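Monday, July 1, 2024

Bin picking cell, part one of however many. Shared workshop, evenings only. Notes mainly so I stop asking myself the same questions twice.

Goal for July: arm takes blocks out of a bin one at a time, puts them down on a marked spot, same orientation each time. No conveyor, no fixturing inside the bin. When the bin is empty I tip the blocks back in and it starts again.

Arm is second-hand. Controller came with it, teach pendant did not. I drive it from a laptop over Ethernet with a program I've called Preltara. It is a state machine and a serial port with a name.

Gripper control is a separate board from Hsiao. Two inputs, two outputs, 24 V. The manual is four pages and one of them is the warranty. Works fine.

First job was the tool offset. The method I know: touch one fixed point from several wrist angles, solve for the offset, check the residual. First go gave me 3 mm, which is useless. The pointer was bending. Turned a shorter one out of silver steel and got it under half a millimetre.

Second job, payload. I had left the mass at the default and the arm sagged on slow moves, then tripped on fast ones. Weighed the gripper and bracket on the kitchen scales and typed in the real figure. Trips stopped. Should have been the first job.

Tae-yang Hong asked why I don't use suction. Tried it in May. The cup sealed on the flat faces and leaked on any block standing on edge or lying against a neighbour. Fingers cope with more cases. They need clearance on both sides though, and that has turned into the whole problem.

Clearance, then. A block hard against a wall gives you one side only. Two blocks touching end to end are all right if you grip across the width in the middle. Two blocks side by side are not.

Current rule: score each block by free space either side of its long axis, take the best, look again. If nothing scores above the threshold, close the fingers and push the nearest block towards the middle. Then look again.

The push needs its own speed limit. At normal speed the block slides off the fingertip and ends up in the opposite corner, in the same state it was in before. 48 mm/s is the fastest that behaves.

Logged a long run over the weekend. 336 attempts, tipping the blocks back in by hand whenever it ran out. Most of the failures were corner blocks. A few were the detector calling two blocks one long block, and the arm going for the join with great confidence.

Fix for that is a length check. If the outline comes out longer than a block can be, split it and score both halves. Six lines of code. Took an evening, as I had the axes swapped.

Cables next. The hoses and the sensor lead have to get past the wrist without snagging, and the last joint wants to turn a full half circle for some grasps. I've left a big slack loop and capped that joint in software at 100 degrees either way.

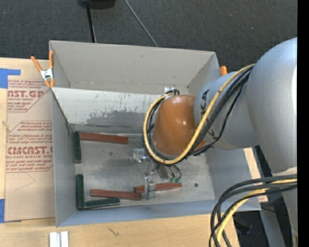

The cap costs almost nothing. A block looks the same turned end for end, so any grasp outside the limit has a twin inside it. Preltara picks whichever twin is nearer the current wrist angle.

Corina Pop pointed out that the slack loop can still catch on the bin wall on deep picks near the left side. Correct. I now raise the arm straight up before any sideways move. Adds 700 ms to a cycle - I can live with that.

Colour does not matter to the gripper but it matters to the detector. Dark blocks on a grey floor give weak edges, worse under the strip light. I'm thresholding on saturation first and brightness second. Better, not solved.

Also on the list: a proper lamp. Skateo do a dimmable bar in the right length. Prureo do a cheaper one with a driver that apparently hums. Opinions welcome from anyone who has owned either.

Still to do: place routine, recovery after a dropped block, and a gripper closed check that reads finger position and doesn't just trust the timer.

Next post when the corner case works, or when I give up and put a sloped insert round the edge of the floor.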